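13 de junho de 2018

Passei a manhã com a folha do orçamento aberta e continuo sem saber o que vou escrever na linha do braço. A proposta da Nuvach chegou ontem ao fim do dia, em PDF, com uma capa bonita e uma tabela de opções que só se percebe à terceira leitura. O braço vem numa página, o controlador noutra, a garra é opcional e o cabo entre a garra e o controlador é opcional também. Gostava de conhecer a pessoa que compra a garra sem o cabo.

A verba que sobrou em fevereiro ainda lá está, à espera de que eu a gaste ou a perca. O laboratório quer gastá-la. Eu também quero, mas já passei pela história da mesa antivibração, que custou o que custou e hoje serve para pousar casacos.

O representante da Sanex telefonou a meio da manhã. Fala de "retorno" como quem fala do tempo. Perguntei-lhe quantas horas de trabalho dá a garra deles antes de se trocarem as almofadas dos dedos e respondeu-me que depende da aplicação. Depende, claro. Perguntei quanto custa o par de almofadas e ficou de me mandar um e-mail. A mensagem veio depois do almoço, sem o preço e com um vídeo de uma garra a pegar num ovo. Todos os vendedores têm um vídeo com um ovo. Nós não temos ovos no projeto.

O que temos é o pêndulo. Escolhemos a tarefa por ser barata e por ser chata: apanhar uma coisa redonda que está pendurada e que foge quando lhe tocam. Se o equipamento não se entende com isto, escuso de ouvir falar em peças misturadas num tabuleiro. Pedi às duas firmas que fizessem a demonstração com uma bola num fio e as duas acharam o pedido estranho. A Nuvach propôs usar antes um cubo, em cima de uma mesa, parado. Também eu apanho um cubo parado em cima de uma mesa.
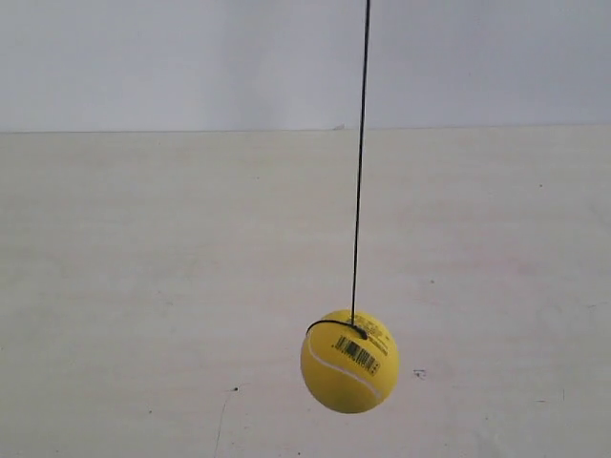 Quanto se deve pôr de lado para além do preço do braço? No nosso caso, uma quantia igual à do próprio braço, para garra, controlador, proteção, instalação e o primeiro ano de assistência.

Escrevi isto na margem da folha, a lápis, e depois passei a tinta para não me dar vontade de apagar.

A bola, essa, é do mais simples que há. Amarela, com uma costura branca como as de ténis, um laço preto a abraçá-la por cima e o código de barras ainda à vista. É a única peça do ensaio que não precisa de licença anual. Pus-me a pensar se o código de barras vai dar chatices à visão, uma mancha de riscas pretas no meio do amarelo, e o fio escuro a passar à frente de um fundo claro. A Brirau, que vende a câmara, garante que o programa deles "ignora detalhes de superfície". Vou querer ver isso com a bola a balançar e com a luz das cinco da tarde.

A câmara da Brirau custa 3285 euros. Sem objetiva. Li a linha duas vezes e fui procurar a objetiva, que está na página 6, em letra mais pequena, ao lado de um suporte que também não vem incluído. Há aqui uma escola. Aprendem todos no mesmo sítio a desmontar um preço em bocados até cada bocado parecer razoável.

Depois há a Hájek, que aluga. Ainda não tinha levado isto a sério, por me parecer solução de quem não se decide, mas estive a fazer as contas. Cinco meses de aluguer, com a garra, o cabo (o cabo!) e uma formação de dois dias, ficam abaixo do que a Nuvach pede só pela instalação e pela extensão da garantia. O defeito é que ao fim dos 5 meses devolvo tudo e fico com os dados e uma bola. O outro defeito é que o contrato fala em "desgaste normal" e não diz o que é. Com uma garra a bater numa bola pendurada o dia inteiro, gostava que dissesse.

Não acredito na taxa de sucesso da Sanex. Dizem 100 por cento em objetos esféricos, e não dizem quantos objetos, nem se estavam quietos. Pedi o relatório. Mandaram-me outra vez o vídeo do ovo.

Fiz então três colunas: comprar tudo, comprar o braço e alugar o resto, alugar tudo. A do meio parece sensata até se ler que a garra de uns só fala com o controlador dos outros através de um módulo que se compra à parte. Risquei a do meio. À tarde voltei a pô-la, a lápis, com um ponto de interrogação.

A faculdade quer o pedido assinado antes das férias. Querem também que eu escreva uma justificação do "impacto esperado", em meia página. Comecei-a quatro vezes. Na quarta dizia que esperamos medir quantas vezes a garra apanha a bola e quantas vezes a empurra, e que só depois falaremos de impacto. Vai voltar para trás, já sei, mas fica assim por hoje.

Amanhã: ligar à Hájek por causa do desgaste. Pedir à Nuvach a proposta sem a extensão da garantia. Perguntar outra vez o preço das almofadas. Comprar fio, que o rolo está no fim.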